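Search this site: Search all topics Go

Demonstrations for cable following: how many, and how much should they differ?

Posted by Safta Vlad in Learning from demonstration

I am collecting teleoperated examples for a cable-following policy. The task: the gripper closes on a hanging cable near the top, slides down its length without dropping it, and stops at a marker tape. Input is one wrist camera plus gripper width and joint positions. No tactile sensing.

So far I have 91 demonstrations from one operator (me), recorded over three afternoons. Same cable, same mounting height, same start pose to within a few millimeters. The policy trains without trouble and the validation loss looks fine, but on the arm it does one of two things. Either it grips too hard and pulls the cable off the hook, or it opens too far and loses the cable near the bottom. It has finished the full slide in 14 of 60 trials.

What I would like to know:

Should I collect more of the same, or start changing the cable and background now? Should I throw out the demonstrations where I fumbled and regripped? Does the backdrop matter for a wrist camera this close to the work?

Our lab in Letevcombe has one arm, so every hour of collection is an hour nobody else gets. I would like to spend it well.

Posted by Gheorghița Rusu

More data. 91 is nothing. Get a few hundred and ask again.

Posted by Yaowalak Intarasuk

I would not collect anything further until you have checked what your gripper width channel contains. Both of your failures are width failures. If you log the commanded width and the operator works a two-state trigger, the policy only ever sees open and closed, and it has nothing to learn a light grip from. Log the measured width as well, and use an analog trigger if your controller has one. Plot width against time for ten demonstrations. If you see square waves, that is your problem, and a few hundred more will be square waves too.

On the regrips: keep them, but label them. A regrip that ends with the cable held again is a recovery example, and your policy has very few of those. Drop only the ones where the cable came off the hook and you reset by hand. In our Clurkdale set we removed every untidy demonstration in the first pass and the result could not recover from anything. We put them back in February and the long slides improved.

Check time alignment too. If the camera stream lags the joint log by even three frames, a slide at constant speed still looks fine in the loss, and the stop at the tape will be late.

Posted by Raluca Ghiță

Agree with the above on width. Adding some notes on variation, as I run collection for a similar task at Flistuddale.

Start pose first. Identical starts are the most common fault in small sets. Move the start height and the wrist angle on every demonstration. Begin some with the cable off center between the fingers and correct it as you go. That costs no extra setup time.

Cable second. Use at least three, with different diameters and stiffness. Color matters less than people expect, but do include one dark cable if your finger pads are dark, or the policy may find the cable by contrast with the pads.

Backdrop third. It does matter. With a wrist camera the fingers stay fixed in view and everything behind them becomes the cue for how far along the cable you are. I use crumpled kraft paper and change or re-crumple it between batches. Printed marks on the paper are acceptable if they move from batch to batch. If they stay put, the policy can learn to stop at a mark and ignore the tape.

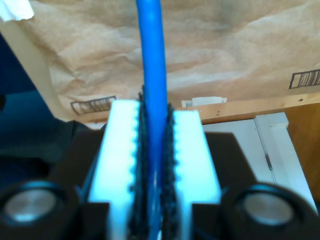 Wrist view, blue cable between the padded fingers, kraft paper behind.

Look at your own wrist view before recording a batch and check two points: the cable is sharp where it passes between the pads, and both inner finger edges are visible. If the exposure is set for the background, white fingers can blow out and you lose the edge — lock exposure on the fingers and leave it locked for the whole batch.

For quantity, I would redo your set as short batches of 14, one change per batch, and evaluate after every third batch. Keep your 91 as they are and train with and without them. If removing them makes no difference, you have your answer about collecting more of the same.

Posted by Safta Vlad

Plotted the widths. Square waves on all ten. Switching to the analog trigger and starting over with shorter batches. Thank you both.

We use cookies to remember your login and search settings. Accept Manage settings

Contact the moderators | Copyright Tudose Robotics Community | Back to top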